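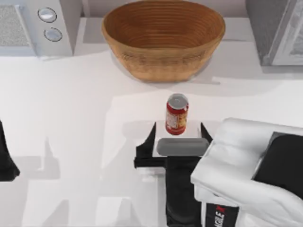
Collection for the kitchen set in the Wiris simulator closed on 5/9/25 with 539 teleoperated episodes, of which 400 passed review. Operators at Stetodby and Toltham drove the arms from the same controller layout, so the two sites' logs can be merged without remapping. Most rejected episodes came from the can and basket layout. With the soda can between the fingers and the bread basket directly behind it on the counter, the can's base sits toward the rear of the palm, and new operators tended to close the gripper before the approach was level. Conceição Neves has added a short alignment drill to the operator notes. Please run it before recording anything in this layout.

Episodes are now capped at 60 seconds. Anything longer is split at the last point where both grippers are stationary, and the remainder is discarded.
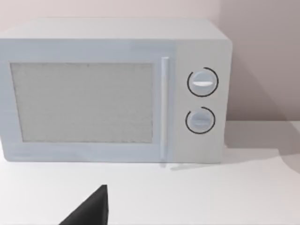 The microwave episodes are labeled separately. Approach, contact and release each get their own segment, and the approach segment ends at first contact as reported by the simulator, whatever the operator marked. Pauses of more than 3 seconds are trimmed before training. Idle motion of the second arm is kept.

Dalen will host the next batch in May, using the same counter assets with new object placements. Operators who have changed their controller gain settings should reset them to default and log the change. Replay files for the rejected episodes remain on the shared drive under "kitchen/review".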